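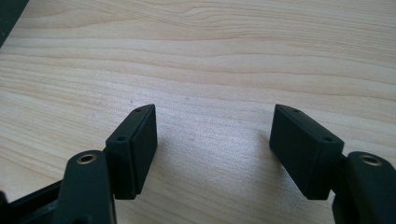 *Light wood surface with tan grain lines.*

**To:** canura-records list
**Date:** 2024-10-07
**Subject:** Re: Duplicate entries and the "last contact" field

Replying on-list so that it ends up in the archive. The original message is quoted in full at the bottom, and I take its points in a different order, with the date field first, as the duplicate question partly depends on it.

**1. "Last contact" field**

The field has been used in at least three ways since the August import. Some coders enter the date the family last spoke to the detained person. Some enter the date the family last had news from any source, including a released cellmate or an official. A smaller group enters the date on which the relative gave the testimony, which is an error under any reading of the manual.

I propose splitting it as follows:

- `contact_direct`: last date on which the testifier, or a person named by the testifier, spoke with, wrote to or saw the detainee.
- `contact_indirect`: last date on which any news was received through a third party.
- `statement_date`: date of the testimony itself. This field exists already and should not be touched.

Where the existing value can't be sorted into one of these from the testimony text, leave both new fields blank and set the review flag. Do not guess from the order of sentences. Relatives often tell the story backwards, starting with the most recent thing they heard.

Partial dates stay partial. "Spring of the year after the wedding" goes in the notes field verbatim, with the year alone in the date field if the wedding year is given elsewhere in the same statement. If it comes from a different statement, it needs its own source reference.

**2. Duplicates**

The Hirport set holds 2442 entries. The matching script marks 467 of them as possible duplicates, and the earlier message asks if these can be merged in bulk. My answer is no, for the following reasons.

The script compares family name, given name, birth year and home district. In two of the districts a handful of family names cover most of the population, and birth years are often taken from identity papers that were issued late and filled in by estimate. A match on all four fields is therefore weak evidence there. Elsewhere it is better evidence, but the script gives the same score in both cases.

There is also the spelling problem. Entries that came through Lebrun use the older romanization, and those taken down directly use whatever the relative writes. The script folds these together, correctly, but it also folds two pairs of names that are distinct in the original. I have put the pairs on the tracker. Until that is fixed, any marked entry containing one of those names should be treated as unmatched.

Suggested rule for merging, by hand:

1. All four script fields match, and
2. at least one further identifier matches: father's name, occupation with workplace, or facility with month of transfer, and
3. nothing in either statement rules it out.

A spouse's name counts as a further identifier only if both statements give it in full. Number of children doesn't count. Statements taken a year apart will differ on that without any mistake by either witness.

When entries are merged, both testimonies remain attached, each with its own statement date and its own consent record. The merged entry takes the lower entry number. The higher number redirects and is never used again. We have had outside reports cite entry numbers in footnotes, and a reused number would point a reader to a different person.

**3. Consent**

This was not raised in the earlier message but it follows from the merge rule. Two relatives may have agreed to different levels of publication. A merged entry must not publish anything under the wider consent that the narrower one covers. In practice this means that consent is checked per statement, and the public page is assembled only from those statements cleared for it. If the cleared statement by itself would identify the other witness — for example, where only one sister lives abroad — hold the page and write to both.

Withdrawals made in writing are to be acted on within 30 days. The present software removes the statement from the public page but leaves its wording in the search index until the next rebuild. I consider that a fault. Please rebuild by hand after each withdrawal until it is repaired.

**4. Status values**

Agreed that "released" is being used too broadly. Transfer to house arrest, or to a work placement the person can't leave, should be coded `status_changed` with a free-text note. `released` requires a statement that the person is living at home and can travel within the district. A short phone call in which the person says all is well does not meet this by itself. Code the call as direct contact and leave the status alone.

Existing `released` entries need to be reread. I can take the ones from the two northern districts. Someone with better knowledge of the court terms should take the rest.

**5. Timing**

I would leave the comment period at 60 days, as with the last manual change. The Jenham mirror needs to be told before the new fields go live, as their import will fail on an unknown column and they will serve the old copy without any warning to the reader.

Draft manual text for sections 1 and 2 is in the shared folder, file name ending in `-draft3`. Drafts one and two can be ignored.

Quoted message follows.

> Hello all,
>
> I have been through the output from the matching script for Hirport and have some questions before anyone starts on it.
>
> First, can the marked entries be merged in one go? The ones I opened at random looked right to me, but I only opened entries from the city.
>
> Second, "last contact" seems to mean different things depending on who did the coding. I found an entry where it is later than the date of the testimony. Is there a written definition? The manual only says "date of last contact."
>
> Third, some people listed as released appear, from the text, to be under house arrest. I have not changed any of these.
>
> Also, is the comment period for manual changes still the same length?
>
> Thanks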